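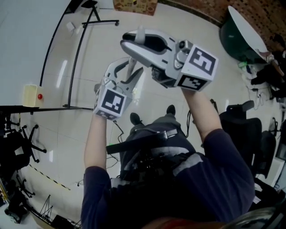
Print this page | E-mail this page

Dikurton Students Open Hand-Held Gripper Project To Other Schools

The robotics club at Dikurton Technical College will let other schools use the recordings and parts drawings from its hand-held gripper project, the club announced this week. The material will be offered without charge to high school and college teams starting in May.

Club members have spent two semesters recording everyday hand tasks with a pair of grippers that a person carries, one in each hand. Each gripper has two fingers and a white cube printed with black square markers. Software finds the markers in video and works out where each gripper is and which way it is turned. The recordings are then used to train a two-armed robot to do the same tasks.

The club now has 1,972 recordings that passed its checks. They cover 17 tasks, among them folding a dish towel, sorting flatware into a tray, putting the lid on a storage box and passing a cup from one hand to the other. Passing the cup took the longest to get right. Students threw out most of their early attempts at it when they found that one marker cube was often hidden behind the other gripper.

The project is part of Introduction to Robot Learning, a two-credit course at the college, and continues on Saturday mornings as a club activity. Students who have not taken the course may join the Saturday group. New members practice with the grippers for one full session before their recordings are kept.

Parts for the grippers are printed in the college workshop. Jornard Plastics, a local molding company, donated filament and let students use its measuring equipment to check the finger parts. The first set of fingers bent too much under load, and the current design is thicker at the base. Fujimoto Tool & Supply provided screws, springs and bearings at cost.

The release will include:

- recordings for all 17 tasks, with written task instructions
- drawings and print settings for the gripper body, fingers and marker cubes
- the calibration steps used at the start of each session
- a list of known problems, including lost markers and timing errors between the left and right hands

Schools will need their own cameras and a computer able to run the tracking software. A robot is not required. A team can make and check recordings without one, and the club expects that many high schools will start that way. The club will answer questions by e-mail during the semester but cannot repair grippers built elsewhere.

Students will show the project at the Davitz Student Robotics Challenge, where Dikurton has entered the manipulation event for the first time. Teams in that event are given a table task on the morning of the contest and have until 3 p.m. to prepare. Dikurton plans to record the task by hand, train on site and run the robot in the afternoon round. In practice runs at the college, the robot has done well on sorting tasks and less well with cloth. Towel folding still fails more often than it works – the club is collecting more recordings of that task before the contest.

The college will hold an open session for teachers and students before the contest. Visitors can try the grippers, see how recordings are checked and look over the printed parts. The session is in Room 202 of the Engineering Building and runs from 10 a.m. to noon on Saturday. Visitors under 16 should come with an adult. Parking in the east lot is free on weekends.

Schools that want the recordings and drawings should write to the robotics club in care of the Engineering Department office. Requests should give the name of the school, the grade level of the students and the name of a teacher or adviser. Download instructions will be sent by return e-mail.

About the Dikurton Technical College Robotics Club

The club is open to all enrolled students and meets weekly during the fall and spring semesters. It builds and programs robots for contests, class projects and public demonstrations – no earlier experience is needed to join.

Print this page | E-mail this page

Last updated: Saturday, 9:15 a.m.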